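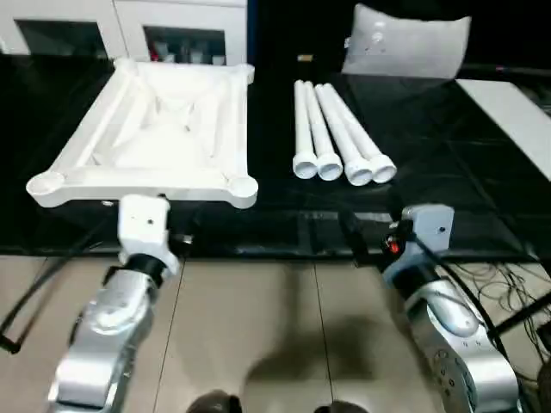 Notebook > Elections room > Ballot handling

April 4, 2018. The Lirnstead mock count is done and I'm still buzzing! We ran a full by-election from sealed box to declared result, preferences and all, and Mercedes Benavides got home on the third distribution after trailing badly on first preferences. (She was one of our made-up candidates, borrowing a colleague's name with permission, and the colleague is thrilled.) I want to get the lessons down while they're fresh. First one is about the bench. I'd like the next count done on a surface like the glossy black tabletop, where the white plastic pipes lying side by side on it stand out so clearly. Our ballot papers are white and our trestles are pale grey, and we lost a paper in plain sight for most of morning tea.

Sorting. Two sorters per table worked much better than three. With three, the middle person ends up reaching across both neighbours and the bundles drift. Bundles of 30 were fine for first preferences but too thick to flick through when checking the second. Try 27? Sater reckons an odd size is asking for trouble and I think he's right, so leave it at 30 and band them loosely.

Informals. Loved this part. We seeded the box with the usual horrors – ticks, crosses, a repeated number, a lovely drawing of a pelican with perfectly valid numbering underneath. The pelican vote counts. Two tables called it informal on sight and had to be talked round, which tells me the training sheet needs more odd-but-valid papers and fewer obvious duds. Will redo page 2 before October.

Scrutineers. Ponce played the difficult one and was superb. He challenged everything, leaned over the barrier, asked for the same bundle to be rechecked and then asked why it was being rechecked. The table leaders kept their cool. What they didn't do was write the challenges down as they happened, so by the end we had a nice calm room and a very thin log. Put a clipboard on each table with a pen tied to it.

Tally sheets. Sadel's new layout is a big step up. Exhausted votes get their own column beside the transfers, so the total across each row has to come back to the number of formal papers, and people caught their own slips straight away. One request from the floor: bigger boxes, please. Some of us write our sevens with a bar.

Reconciliation. Out by one at the first go, the paper from morning tea. Found it, recounted the table, came back square. Good practice, really, and the new starters got to see how much fuss a single paper makes.

To do:
– darker cloths or tops for the sorting tables, ask Sadel for a price
– challenge log, one page, carbon copy
– larger boxes on the tally sheet
– ask Ponce to come back and be awful again
– find out who has the spare box seals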